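Wubit Nigatu
Notes on oyster mushrooms, from my shelf in Gilchrist

1/ A short thread on growing oyster mushrooms from grain spawn. I have done this for 4 winters now and these are the steps I keep going back to.

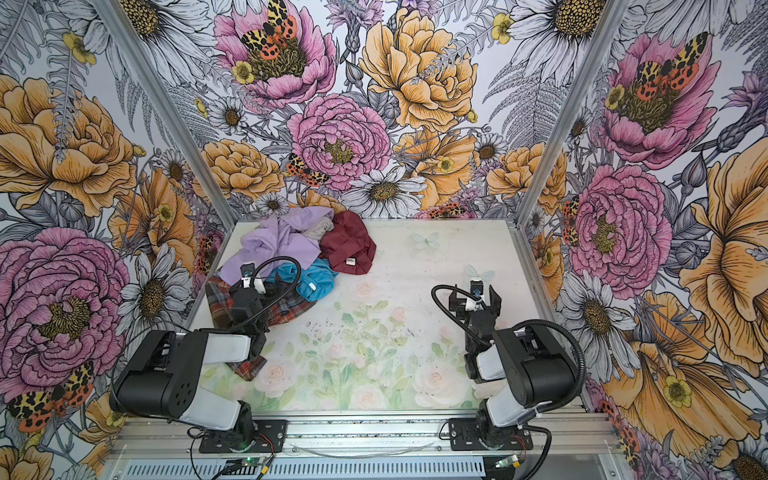 2/ Start with straw. Chop it short, a couple of inches. Long pieces leave air gaps in the bag and the growth stalls there.

3/ Soak it in hot water, 160 to 175 F, for an hour or more. Then drain it well. Squeeze a handful – a few drops is fine, a stream is too much.

4/ Let it cool all the way before you add spawn. I lost my first batch by rushing this.

5/ Mix in the spawn with clean hands. I use one part spawn to ten parts straw by weight. Yabsira Tekleab over in Cestitbridge uses twice that and her bags fill in faster. Spawn costs money, so I stay with less.

6/ Pack the bag firm, tie it, and poke small holes every few inches. Keep it out of direct sun at normal room temperature.

7/ White fuzz is what you want. Green patches are mold. Take that bag outside and don't open it in the house.

8/ My January bags were fully white after 11 days. Yours may take two or three weeks if the room is cool.

9/ Once it is white, cut a slit, give it some light and mist near the opening twice a day. Long stems and tiny caps mean it needs more fresh air.

10/ Pick the whole cluster before the caps flatten out. Twist at the base.

11/ Wait a week or two and mist again. Second crops are smaller. After the third I put the straw on the garden beds.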